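The Long Life of the Good Coat

There is a coat in the hall of my house in Astetby that has not been worn for six winters. It cost more than the sofa. I know this because the sofa has been replaced and the coat has not, and because every spring I take it out, put it on, look at myself sideways and put it back.

I used to think this was a private failing. Then I began asking people about their good coats, and found that almost everyone had one, and that almost everyone could tell me where it hung, when it was bought and what was wrong with the weather on every day since. It was too wet for it, or too mild. One neighbour was waiting for a funeral, though she was careful to say she had no particular one in mind.

The good coat is a northern habit. Where I grew up it came into the house when you turned 25 or got a proper job, whichever your mother lost patience with first. You went to Vallel on the morning train and came back with a box. The shop there was called Sillska, and it sold coats, and also gloves, on the grounds that anybody weak enough to buy one could be talked into the other. The assistants wore tape measures and an expression of mild regret. They never told you a coat suited you. They told you it would last.

And it did, which was the trouble. Something that lasts has to be kept somewhere, aired, brushed, guarded from moths and moved from house to house. I have carried mine through four changes of address, always last into the van and first out, like a grandparent. In one flat it had the only cupboard. I kept my shirts on the back of a chair and thought nothing of it.

Sillska closed its doors one July, the month when it had always been empty anyway, so it took people a while to notice. The sale went on for weeks. By the end there were only very large coats and very small ones, and a queue of people of middling size trying on both. I bought a clothes brush. It is an excellent brush and I use it on the dog.

What has replaced the good coat is the fairly good coat, of which we all have several. They are light, they dry quickly, and they are thrown over things. I own a fleece I have worn on most of the important days of my adult life, including one wedding, under protest from the bride. It has a burn on the cuff and a pocket full of receipts. I couldn't tell you what it cost or which year it arrived. If the house were on fire I would run out in it, leaving behind the other one, for which I would certainly go back.

There are people who will rescue you from this. The menders' shop, Lã, two streets up from the harbour, will take in a coat that has spent its life in the dark and alter it into something you might wear to buy milk. They shorten it, usually. They take out the shoulders, which in coats of a certain age could seat a family. They put in a new lining if the old one has gone, and linings do go, even when the coat has done nothing more strenuous than hang. I found that very hard to hear.
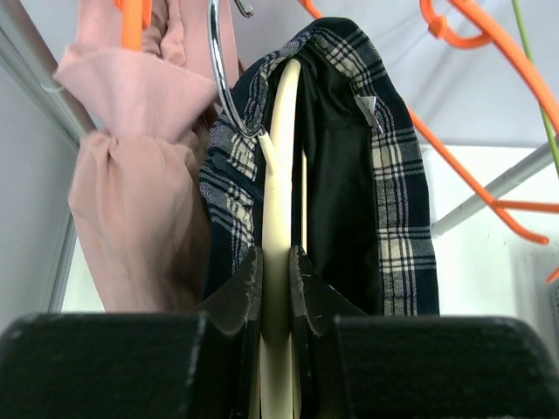 Dark checks outside, plain black within: the side of a garment that the hanger knows best.

I took mine in on a wet morning, in a bag, like something I had run over. The woman at the counter laid it out, turned back the front and read the label for a long time. She asked how often I wore it. I said it depended. She wrote something down. A shorter hem and a new lining would come to 483, she said, and for the whole business, shoulders, collar and buttons included, it would be 2324, at which point I would have paid for the coat twice and still not been out in it.

I asked what she would do. She said she would wear it home.

It was raining properly by then, the sort that comes in off the water sideways and gets into your ears. I stood in the doorway with the coat on and the bag in my hand. It was heavier than I remembered and it smelled of cedar and cupboard. A man going past with a pushchair gave me a nod of the kind you give to the recently bereaved.

By the bakery the sleeves were soaked. By the bridge I had stopped holding the bag over the collar. It dried on the kitchen door for two days, dripping at first and then merely sulking, and one of the pockets has never gone back to its proper shape. I have since found a bus ticket in it, and a toffee. The fleece is in the wash.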